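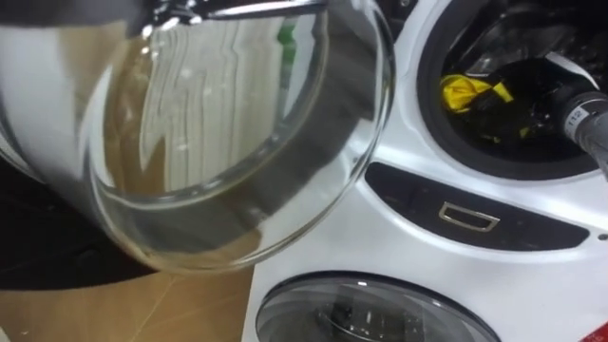 Print this page | E-mail this page

Lumow opens a second laundry room in Tavanon

Tavanon, February. Lumow, the rental house company, is pleased to inform its tenants that a new laundry room opens on Thursday at the Skelia building. The room is equipped with stacked washer-dryers, white, with round glass doors. The floor is light wood, as in the flats.

Tenants can book by telephone or at the desk. Each booking is for one household, and the price of a wash is already included in the rent. We kindly ask everybody to empty the drum completely. Small things, such as a yellow cloth, stay easily near the rubber seal at the front.

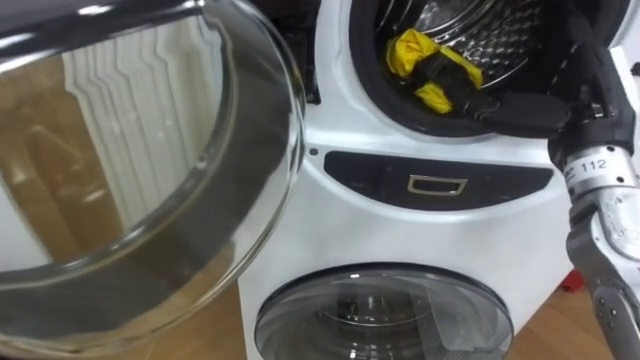
Opening hours and rules

The room is open until 13 minutes before the desk closes. Please do not lean on the open door. The work was carried out by the firm Tessier.

Contact: Lumow, press desk, Tavanon | Copyright Lumow | Back to top

Comments (2)

Why 13 minutes? It is a strange number.

Good news for our stairs. Will it be possible to book two washes in one evening?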